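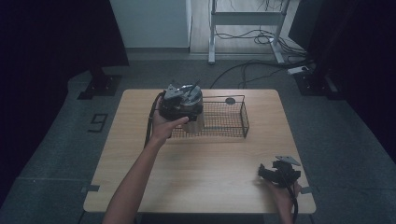 Wire Baskets and Small Tables: Frequently Asked Questions

The Girkdale Household Lending Library lends tables, baskets, and other small furnishings to residents of Girkdale and Flidville. The answers on this page apply to wire-mesh baskets and to the square wooden tables lent with them. Questions about shelving, folding chairs, and kitchen equipment are answered on separate pages.

Borrowing

Who may borrow a basket or table?
Any resident with a current library card may borrow. Students living in Flidville during the school term may use a student card together with proof of address.

How many items may I have at one time?
Each household may hold one table and up to four baskets. Larger requests, such as those from schools and community kitchens, are handled by Vesela Krasniqi at the lending desk and should be made in writing.

How long is the loan period?
The standard loan is 36 days. One renewal of 15 days is allowed, provided that no other borrower has placed a hold on the item. Renewals may be made in person or by telephone, but not by e-mail.

Is there a charge?
There is no charge for loans returned on time. A table that is lost or damaged beyond repair is billed at 495 dollars. Baskets are billed at replacement cost, which varies with size.

Using the baskets

What may be kept in a wire-mesh basket?
The baskets are suited to cups, utensils, folded cloths, produce with a firm skin, and similar household goods. Very small items, such as screws, beads, or loose buttons, can pass through the openings and should be placed in a lidded container first.

May metal cups and glassware be stored together?
Yes, although glassware should be wrapped. Lower each piece into the basket by hand and set it on its base. Metal cups dropped from the rim will mark the coating on the rods, and the mark may later rust.

How much weight will a basket hold?
The limit for the rectangular size is 22 pounds, evenly spread. Baskets should be carried with both hands under the long sides and never by the raised rim alone.

My basket is a different shape from the one I borrowed last year. Is it the same model?
Probably not. The older Grundero baskets were withdrawn in May and replaced with the Stojanović pattern, which is slightly shallower. Liners cut for the older baskets do not fit the newer ones.

Care of the tabletop

Will a wire basket scratch the wood?
It can, if it is dragged. Lift the basket clear of the surface when moving it. A thin felt sheet is available at the desk on request - please return it with the table.

How should the tabletop be cleaned?
Wipe with a damp cloth, following the grain, and dry at once. Do not use scouring powder, bleach, or furniture polish. Cup rings should be reported on the return slip and left untreated.

May I use the table on carpet?
Yes. Check that all of the legs stand firmly before loading the table, and check again after moving it. On deep carpet the table may lean slightly under an uneven load.

May I attach clamps or brackets to the edge?
Only with written permission from Helge Söderlund, who is responsible for furniture repairs. Screws and adhesive are not permitted on any lent table.

Returns

Where and when are items returned?
Baskets may be returned to either branch during opening hours. Tables are accepted at Girkdale only, at the side entrance, before 4:00 p.m. Baskets must be empty and clean.

Whom should I contact about a bill?
Please write to Giuliana Escobar, Accounts, at the Girkdale branch, and include the loan number printed on the return slip.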